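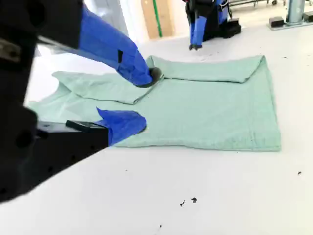 Rumstead match reports: data card

Version 3, maintained by Lena Marciniak and Arnar Ketilsson. Last revised March 23, 2021.

What is in it

1394 written match reports from amateur and semi-pro soccer, each paired with a line of structured facts: home side, away side, final score, scorers, minute of each goal, cards. The reports come from the Coseo club newsletter archive, with a smaller batch from the Sugden regional league. Both gave us permission in writing. Reports under 30 words were dropped.

What people say it is good for

The usual claim is that you can train a model on this and it will learn to pull the facts of a game out of prose. We have doubts. Most of these reports give the score in the first sentence, and a few lines of pattern matching will find it. If your system gets the score right nearly every time, please run the baseline in scripts/first_score before you tell anyone. Cameron Tautahi did that with the first release and the baseline beat two of the three models we had been so pleased with.

Scorers are harder. Club writers use nicknames, shirt numbers, "the big man" and so on, and they assume you were at the game. We did not resolve nicknames unless the same report also gave the surname. Those fields say UNKNOWN, and they should stay that way. An earlier fork filled them in by guessing from team sheets. Don't use it.

How far to trust the labels

Less than you would like. The fact lines were typed by club secretaries, mostly on the evening of the game, and goal minutes in particular look made up. There are far too many goals at 15, 60 and 75. Anahera Whitelaw compared a batch with the referees' cards and found 203 reports where at least one minute was off. We corrected those. The rest have not been checked by anyone, and I see no reason to think they are better.
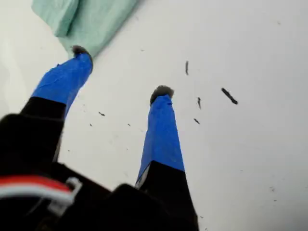 Cards are worse still. A yellow card missing from the line may mean there was no card, or it may mean the secretary didn't bother. There is no way to tell the two apart from the file, so the field is three-valued (yes, no, blank) and blank should never be read as no. The loader treats it as missing by default. You can switch that off, but I'd want to hear why.

Own goals are credited to the player who put the ball in, with og set to true. The Sugden reports did it the other way before November, and we converted them by hand. Some 30 may have slipped through.

Bias, such as we know it

Every report is written by the home club. Away wins get shorter write-ups and more talk of the wind. Anyone hoping to measure "tone" or "sentiment" with this set will mostly be measuring who hosted. Women's games are badly underrepresented, and the youth games were removed entirely because we didn't want children's names in a public file.

Files

reports.jsonl — one report per line, UTF-8
facts.csv — joined on report_id
splits/ — train, dev and test, split by club so that no club is in two of them
scripts/ — the baseline, the loader and the scorer

Please don't reshuffle the splits. Clubs tend to have one writer for years, and a random split lets a model learn the writer. Merle Pearce's numbers on the random split were ten points higher, and we don't believe them.

License and contact

Research use only, with no resale and no betting products. Hededex hosts the download but can't answer questions about the contents. Report errors through the issue tracker with the report_id and, if you have it, a source for the correction. "I remember that game" is not a source.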